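**Wanted: someone to write celebrity news with me (part-time, Flemport)**

Hello! I'm Halina, and I run the showbiz pages at Suvness, where we cover gigs, premieres and who got papped outside which hotel. I've been doing it alone since December and I need a second pair of hands.
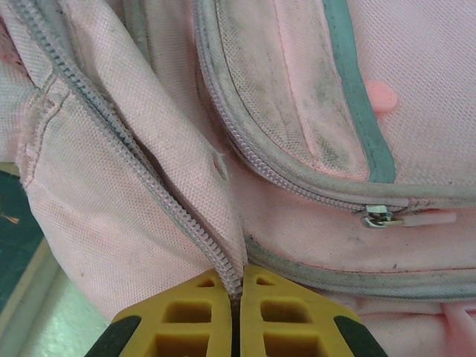

It's 2 shifts a week, mostly evenings, and you'd be writing 5 short stories each time. You needn't have a journalism degree (I haven't got one), but you must check things before we print them!

Send me 500 words on any star you like, plus a line about yourself, care of Fouad Slaoui on the news desk.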